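Last updated: May
3 min read

Recording for Clostel: Your Questions

What am I signing up to do?

You do small household jobs with a hand-held gripper while its camera records. Each take is one example, and the model learns from all of them together. We have 680 good ones so far and we're thrilled with how it's going!

Do I need any experience?

None! Po-yen Yen runs a 20-minute warm-up every Monday, and most people have the hang of the trigger well before it ends.

How long is a session?

60 minutes, with a break whenever your wrist wants one. We ask for 30 takes, but if you only get to half of that we'll still be very happy to have them.

What if I fumble?

Keep going. A missed grab followed by a good one is great material (we love these). If you drop something and can't reach it, stop the take and mark it "redo."

Which jobs are open now?

Cabinets! Opening and closing doors, putting a towel on a shelf, moving bottles and boxes. Start each take with the gripper low and pointed at the cabinet, and keep both square markers clean.
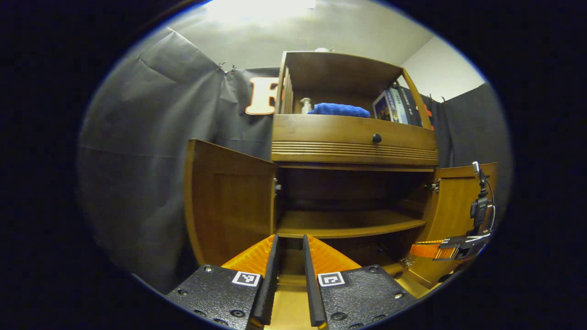 Can I use my left hand?

Please do, we're short on left-handed takes. Tell Fung-ping Wei so she can note it in the log.

Where do the recordings go?

To the Enddale server overnight. You can ask to have yours removed at any time.

Related
Charging the grippers
Bemum task list
How we label a take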